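Notes from the Mkhize Yard open day

The housing association opened its new factory-built homes at Mkhize Yard to visitors on 1st September, and I went along with two other people from our tenants' group. We wanted to see what the homes are like to stand in, and to ask what they cost to rent and who gets them. The site is a former bus depot behind the freight line, a fifteen-minute walk from the station.

Visitors signed in at the old ticket office and were given a site map and a pair of shoe covers.

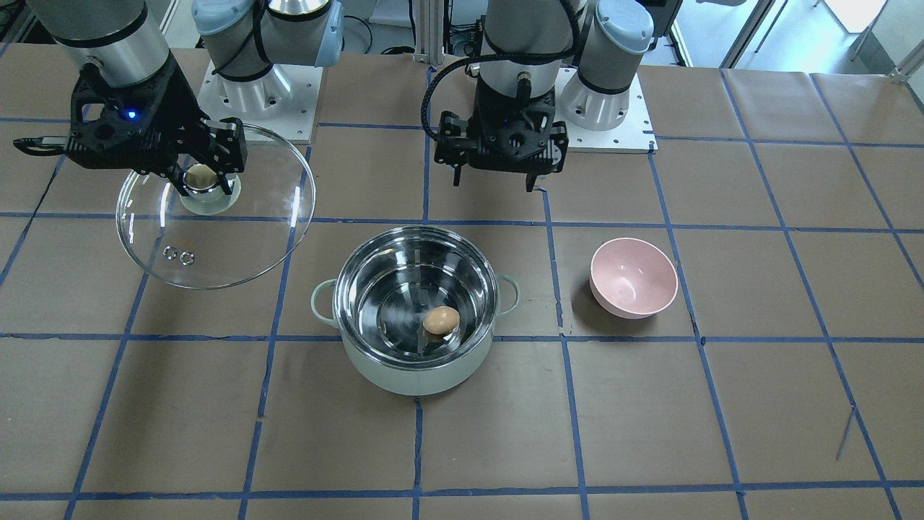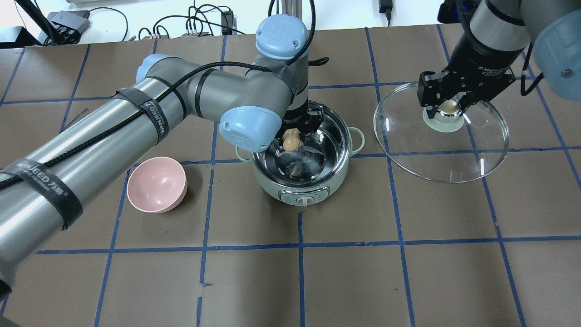 Mkhize Yard will have 56 homes when it is finished. Of those, 49 are up and have their roofs on. The rest are waiting on a sewer connection that the water company was supposed to make in May. Carla Awad, the development manager, took the first tour and was direct about the delay. She said the association had paid for the connection, had a date in writing, and had then been given another date. The first tenants will move in at the front of the site while the back corner is still fenced off.

The homes are made as modules by a company called Odolum and brought in by truck at night. Each house is two modules, one on top of the other, and each flat is a single long one. The road past the primary school had to be closed for the deliveries, and several neighbors on the tour brought this up. Awad said the closures were finished for the front phase and that letters would go out before the next set.

We saw a one-bedroom flat and a three-bedroom house. The flat is narrow but has windows at both ends, so it gets light all the way through. The kitchen is in the middle, along one wall. There is a decent closet by the front door, deep enough for a stroller. The bedroom will take a double bed and a dresser and not much else. I measured the gap beside the bed with my feet and would not want to get a walker through it. The ground-floor flats have a different layout with wider doors, but the one on show was upstairs, and we were not able to see an accessible one finished.

The house is better. The stairs are wide, the back door opens straight onto the yard, and the third bedroom is a proper room. The heating is electric, with a control panel made by Multik in the hall. I asked how tenants would learn to use it. Tsz-kin Chu, one of the housing officers, said every household would get a visit in the first week and a second visit once the weather turned cold. Our own building got a leaflet, so I wrote that down.

Sound was the thing I most wanted to check. Two of us stood in the upstairs flat while the third walked up and down in the one above and dropped a shoe. We heard the shoe. We did not hear the walking. A freight train passed while we were in the house and it was noticeable with the window open and faint with it shut. In summer people will have to choose between the air and the trains, and I did not get a good answer about that. There are vents over the bedroom windows that are meant to help.

Rent was covered in a talk after the tours. The monthly rent on the one-bedroom flats is $1,117, with the service charge included. Rents for the houses have not been set. Prasetyo Ong, who gave the talk, said the board would decide on them before the letting notices go out. A man near the front asked whether people on the city waiting list could afford the flats. Ong said some could and some would need help with the rent, and that the association had turned down a plan to sell a third of the homes because it would have cut the number for rent. The man said that did not answer his question. I thought he was right.

On who gets the homes, the rules are these, as far as I could take them down. Most go to households on the city list, in list order. A smaller share is held for people moving out of the Skevura blocks, which are due to come down. Ground-floor flats go first to people with a medical need for one. You cannot apply at the site or through the builder.

Hiba Chamoun from our group asked what happens to Skevura tenants who do not want to move to Mkhize Yard. They get one more offer somewhere else in the city. She asked for that in writing and was told it is in the relocation policy, which can be requested from the front desk. We have since requested it.

There was a short question period about repairs. The modules carry a warranty from the factory, and for that period some faults will be fixed by Odolum and others by the association's own crew. Tenants are to call one number for both. Kazimiera Cieślak, who runs the repairs team, gave her direct line to anyone who asked for it.

There is no play area yet. It is marked on the map between the bike shed and the back fence, on ground now used for storing pipe. Parking is 3 spaces for visitors and a permit system for residents, with no details on what a permit will cost.

Copies of the floor plans are in the folder in our meeting room. If you live in Skevura and want help reading the relocation policy when it arrives, leave your name on the sheet by the door and one of us will call you.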